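4. Controller Comparison in the Narrow-Passage Task

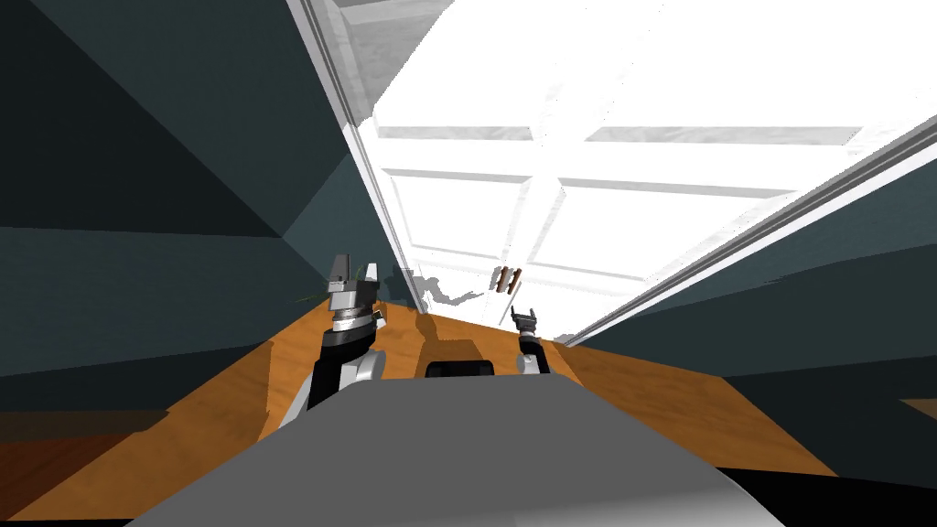
Figure 2. Simulated approach to the white door, seen over the body of the robot. Both grippers are open and empty.

4.1 Purpose

The experiments in Section 3 compared the two arm controllers on a tabletop, where the base did not move and the arms had free space on every side. Those results favored the Revetti controller on nearly every measure. They did not tell us how either controller would behave when the robot has to carry its arms through a confined space and then use one of them at the far end. The narrow-passage task was designed to supply that information. It places a two-armed mobile robot between two walls, asks it to drive toward a door, and then asks it to bring one gripper to the handle without touching either wall.

Figure 2 shows the passage from the viewpoint used for all of the trials in this section. The walls leave little room on either side of the robot, and the door at the end is much brighter than the walls. The brightness was kept on purpose. In an earlier version of the task the door and the walls were lit evenly, and the depth estimates were so clean that the two controllers could hardly be told apart.

4.2 Controllers

Two controllers were compared. The Plerneno controller plans the motion of the base and both arms as a single problem. It computes a full path before the robot moves and makes a new plan only when the expected clearance falls below a set limit. The Revetti controller treats the base and the arms separately. The base follows a path down the passage while each arm corrects its own position at every control step, using the most recent camera data.

Both controllers received the same robot model, the same joint limits and the same camera stream. Gains were tuned on a straight, wide corridor that was not used again. No further tuning was allowed once the trials had begun. We consider this restriction important, as either controller can be made to look better in one passage at the cost of its performance in others.

4.3 Procedure

Each controller completed 400 trials in the Drallari simulator. At the start of a trial the robot was placed at the open end of the passage with a small random error in position and heading. The grippers began open and remained open until the controller reported that it had reached the handle. A trial ended when the gripper closed on the handle, when any part of the robot touched a wall, or when 80 seconds of simulated time had passed.

The starting errors were drawn once and stored, so that each controller faced the same set of starts. Contact was judged by the simulator and not from the camera view. A light brush against the wall counted as a failure in the same way as a hard collision. This is a strict rule — many real robots would survive such a contact — but it removed the need for a judgment about how much force should be allowed.

The arms were permitted to take different positions during the approach. In practice both controllers often carried one arm forward of the other, with the second held closer to the camera. The arm used for the handle was left to the controller. We had first planned to fix this choice in advance, but early runs showed that a fixed choice mostly measured how well the starting heading happened to suit the chosen arm.

4.4 Results

The order of the two controllers was reversed from the tabletop experiments. The Plerneno controller reached the handle in a larger share of trials and touched the walls less often. Its failures were mainly failures of time. When the expected clearance dropped below the limit, the robot stopped, planned again, and sometimes repeated this until the trial ran out. Lowering the limit would have shortened these pauses, although we did not test how many contacts would have followed.

The Revetti controller was faster whenever it succeeded. Most of its failures took place in the last part of the approach, where the bright door fills much of the camera view. Depth readings on the door surface became unstable there, and the arm corrections followed them. The forward gripper began to swing from side to side, and the base, which had no knowledge of this motion, continued to advance. In the majority of these cases the first contact was made by the forearm and not by the gripper itself.

To check this account, the failed Revetti trials were repeated with the door brightness lowered and everything else unchanged. The swinging motion disappeared in most of them. Adding the Hsueh filter to the depth stream, with the original brightness restored, gave a smaller improvement and made the arms slower to respond near the handle. The filter made no clear difference to the Plerneno controller.

Differences between the left and right arms were small for both controllers and did not follow a steady pattern. We report them in the supplementary tables but draw no findings from them.

4.5 Limits of the Comparison

Several limits should be kept in mind. The passage has a single shape, and its walls are flat surfaces without shelves, cables or other objects that might catch an arm. The floor offers even grip along its whole length. Wheel slip was not modeled, and this probably favors the Plerneno controller, whose long plans depend on the base going where it is told to go.

The rendering of bright surfaces in simulation also differs from the response of a physical camera. A real sensor may adjust its exposure as the robot nears the door, which could reduce the depth errors described above or shift them to the darker walls. For this reason the results should be read as a comparison of the two controllers under one difficult lighting condition, and the success rates should not be taken as estimates for a physical robot.

Finally, the task ends when the gripper closes on the handle. Opening the door places different demands on the arms and requires the base to move while a gripper is held in place. That task is treated separately in Section 5, using the same passage and the same stored starting positions.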